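Picture frame

A picture frame is a border, usually rigid, that goes around a picture, a photograph, a mirror or a piece of needlework. It protects the edges, gives the thing a way to hang or stand, and does an astonishing amount for how it looks! A small sketch that seems lost on a big wall can hold its own once it has a border.

Parts

The visible border is the molding, sold in long lengths and cut at 45 degrees to make mitered corners. On its inner side runs a step called the rabbet, where everything else sits. In a typical frame the order from front to back is glazing (glass or clear acrylic), mat, picture and backing board. The mat is the wide paper border with a window cut in it, and it keeps the picture from touching the glazing.

The back is the side most people never look at, which is a pity, for it is full of clever little fittings. Turn buttons swivel over the backing board and let it come out in seconds. Flexible points do the same job by bending, though they tire and snap after enough changes. Older frames were often closed with small nails and sealed with paper tape, and opening one of these is a slow and rather wonderful job, with old newspaper or a framer's label sometimes turning up inside. 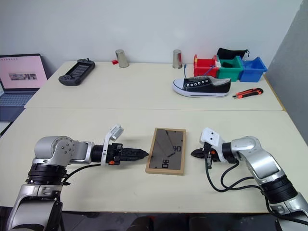
Materials

Wood remains the favorite. Pine and basswood are light and easy to cut, oak shows a bold grain, and maple and ash give the pale, plain look that goes with almost any room. Metal frames are thin and strong for their width, so they suit posters. Plastic molding is cheap and light, and good versions take paint well.

Glazing is a choice of its own. Ordinary glass is hard to scratch but heavy, and it breaks. Acrylic weighs about half as much and survives a fall much better, yet it scratches easily and draws dust by static. Both reflect windows and lamps, and non-reflective kinds are made for bright rooms.

Assembly and care

Frames are best opened and closed lying flat on a clean, padded surface. The glazing is wiped on both sides and left to dry before the picture goes in, and a last look for lint saves a lot of annoyance later. (There is always one hair.)

For hanging, D-rings are screwed into the sides, with wire strung between them. Large frames hang more steadily from 2 hooks set apart than from one in the middle. Direct sun fades paper and dyes even behind glass, and damp bathroom walls are hard on both the picture and the miters.

See also: Mat (picture framing), Molding, Mirror, Shadow box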